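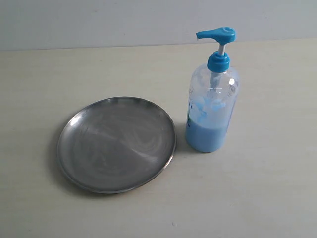 Speaker notes: Good practice for two-arm dispensing tasks
Session starts 9:20 a.m.
Last updated: October

Opening

Good morning, and thank you for joining the session. My remarks concern the bench rules that Heddale applies when robot arms handle household pump dispensers. The rules were drafted by Precious Hendricks and reviewed by Dagim Alemayehu, and they have been binding on all of our bench work since the second revision.

I will take the rules in the order in which an operator meets them: preparation, the press, the hold, and the record. Please keep questions on staffing for the end.

Preparation

The work surface is to hold the target dish, the dispenser and nothing else. Spare bottles, wipes and hand tools go on the side cart before the arms are enabled. The operator confirms that the nozzle faces the dish and that the dish is empty, and signs the start sheet. A bottle that carries residue on the inside may be used, but the fill level must be noted.

Laser warning labels on the arms must remain uncovered. Tape and cable ties are permitted on gripper housings only where they do not hide a label or restrict a joint. (Pause. Ask how many sites keep a written rule on tape.)

The press

Pumping with two arms is a shared-load task. One gripper holds the body of the bottle and the other pushes the pump head from above. The holding arm must be settled before the pressing arm begins to descend, and the pressing arm must be clear before the holding arm is released. Our force limit is set per bottle type and entered by the shift lead. Operators may lower it. They may not raise it.

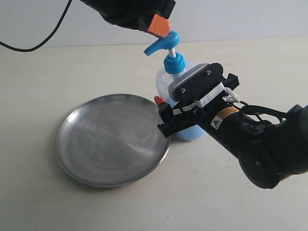

Sang Ngô objected to this at the spring review: a force limit per bottle type assumes that every pump of that type is equally stiff, and a pump that has been used for a month is not the same as one out of the box. He asked that the limit be checked at the start of each shift with a hand gauge. The objection was accepted. The check is now Rule 5, and the gauge is kept with the start sheet.

Sites that run the Skuvex controller should note that the limit returns to its default after an emergency stop. It must be entered again before work resumes, and the entry must be initialed. The Celton benches keep the value, but the initials are required there as well so that the records match.

The hold

Grip height is to be agreed before the first run and kept the same for the whole series. A grip on the upper body leaves the fill level in view from the side. A grip near the base gives better stability under load, and the site may choose it when the bottle is tall. Either choice is acceptable if it is written down.
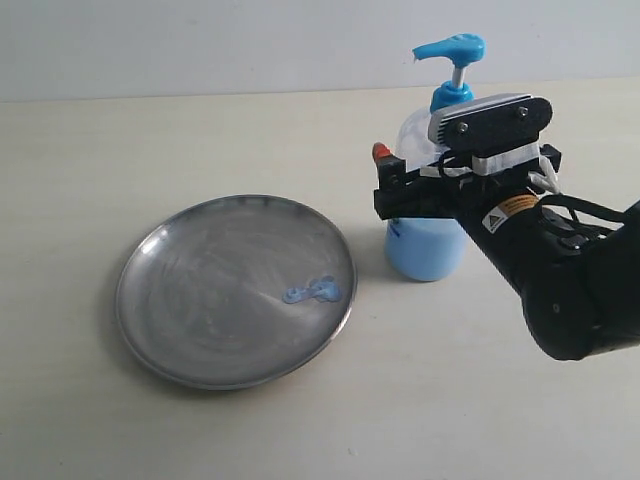
Where a site changes grip height in the middle of a series, the series is closed and a new number is opened. Runs from the two series may not be pooled. Demyd Mykhailiuk has prepared a one-page form for this, and copies are on the table by the door.

Cables deserve a separate word. A cable loop at the wrist must have enough slack for the full turn of the joint and must not be able to reach the dish or the bottle. The check is made by hand with the arm disabled.

The record

Each run is recorded by a fixed camera and a wrist camera. We hold 2894 runs under the present rules, and the audit draws 20 from every 100. The auditor looks at where the product landed, whether the bottle stayed upright, and whether any product is on the fingers.

Finger covers are inspected after each run. If product is found on a cover, the operator notes which finger, cleans it with a damp cloth and lets it dry before the next grip. A torn or loose cover ends the series.
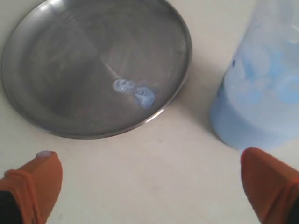 Product on the dish is left in place until the wrist camera file has been saved. The dish may then be wiped and returned to its mark. Product on the table surface is logged as a spill whatever the amount, and the log entry is countersigned by the shift lead.

Questions

Refer questions on the Desmet gripper mounts to Hartmut Böttcher, who will be in the side room until noon. Comments on the draft third revision should be sent in writing, with the rule number in the first line.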